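Osgate open day, quick notes

Got there Saturday, November 15, 2025, just after the doors opened. Parking a pain. Old cannery building, voice software firms on two floors now.

Started with Odska, dictation for people who can't or don't want to type. Tried it with my accent, it got "harbour" right and "Wagga" very wrong. Training takes 6 minutes of reading aloud, they say. Used to be far longer. 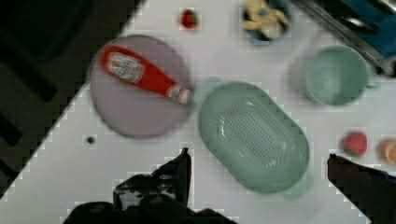
Ketchup bottle on its plate, green dish alongside.

Then Backlund upstairs. Screen reader add-on for older Windows machines. Folke Tveit ran the demo, very fast talker, so was the synthetic voice. He's cut the voice menu from some 100 commands down to 75 and reckons nobody missed the rest. I'd have liked a printed list. They're out of them until May.

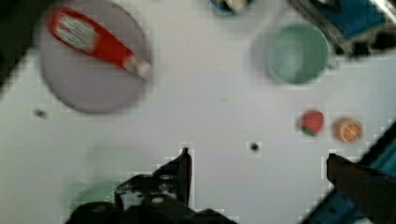
Werkarard talk

Standing room only. Mostly about microphones, a cheap headset beats a dear one worn badly. Room noise still the big problem, and teh speaker had to repeat himself 3 times over the coffee machine. Left before questions, train to catch. Would go again, earlier, with my own headset.

Contact | Copyright 2025 | Back to top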